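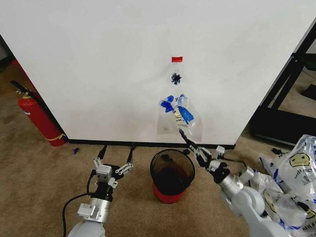
Poste de tri à deux bras : corbeille ronde ouverte, sac transparent fixé au panneau par un adhésif rouge, sacs en attente à droite.

Accueil | Atelier | Entretien | Fiches pratiques | Contact

Ramassage des sacs et petits déchets par bras robotisés : règles de bonne pratique

La présente fiche s'applique aux postes à deux bras des ateliers de Miscombe et de Birnwood. Elle remplace la fiche 338 et prend effet en juin.

Préparation du poste

La corbeille est posée au sol, ouverte, entre les deux bras et à portée de chaque pince. Les sacs suspendus sont fixés par un seul morceau d'adhésif de couleur vive, placé en haut du sac. Les sacs souples se gonflent et se replient facilement – il convient de les aplatir avant de les mettre en attente.

Les câbles de poignet doivent garder assez de mou pour une rotation complète. On vérifie qu'aucune boucle ne passe sous la corbeille ni sous un pied de bâti.

Sécurité

Un extincteur est maintenu à proximité du poste. Son accès reste libre pendant toute la durée du travail, et aucun sac n'est entreposé devant lui.

Il est interdit d'introduire la main entre les pinces lorsque les bras sont sous tension. Pour récupérer un déchet tombé hors de portée, l'opérateur arrête les deux bras, attend 10 secondes, puis intervient.

Entretien

Les doigts des pinces sont essuyés au chiffon sec après chaque série. Les traces d'adhésif sont retirées du panneau sans grattoir métallique. Après 3 prises manquées consécutives sur un même sac, celui-ci est retiré et l'incident est porté au registre Brirkia, sous le code 469.

Toute dérogation fait l'objet d'une demande écrite au service Baluyot – Sécurité des ateliers.

Fiche mise à jour le 19 avr. 2021.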